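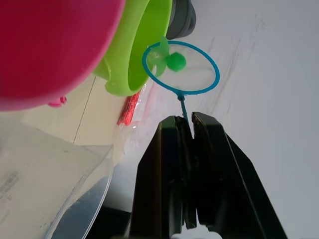 Does the Venter pond skimmer net hold its shape after heavy use?
The hoop does. The mesh stretches slightly at the seam.

I bought two for a 1,000-gallon pond and used each for one season. The handle locks at 4 feet and does not slip under a load of soaked leaves. Mesh is fine enough for duckweed but drains slowly, so short strokes work best. The grip cap came loose in January and needed glue. Spare mesh ships separately from Honthorpe.

Rating: 4 out of 5.
Remo Nägeli, 9/4/25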